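Skatora passes 691 practice runs

What a month it's been for the Skatora team! The simulated tabletop set now holds 691 finished runs, and nearly 100 of those came in during the last stretch of September, when Ga-eun Cha and Han-gyeol Noh were trading shifts at the teleoperation desk (and, we hear, trading snacks).

Each run is one person steering the arm through one short job, start to finish, so the model has something to copy. The jobs are everyday stuff — put the cube in the bowl, move the cup onto the mat — and the fun is in how differently two people go about them. Ga-eun swoops in from the side. Han-gyeol comes straight down and takes his time, and we want plenty of both!

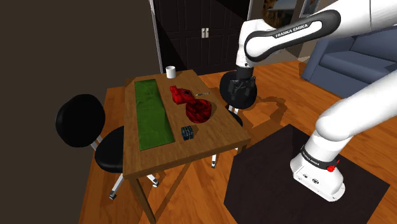
The simulated arm beside the tabletop, with the bowl, cup and cube to the right of the green mat.

Before every run the objects get shuffled, and we now have 22 starting layouts to draw from. Fumbled grasps stay in as long as the operator recovers and finishes the job, and those recoveries are some of the most exciting material we've got. Runs that stall go into a separate folder, which Han-gyeol is slowly labeling.

Next up is the Bassi room, with 2 new tables and a longer list of jobs. We'd love more hands on the controls, especially from people who have never driven an arm before. A first session takes a morning, and Ga-eun will sit with you for the warm-up. Drop her a note if you'd like a slot!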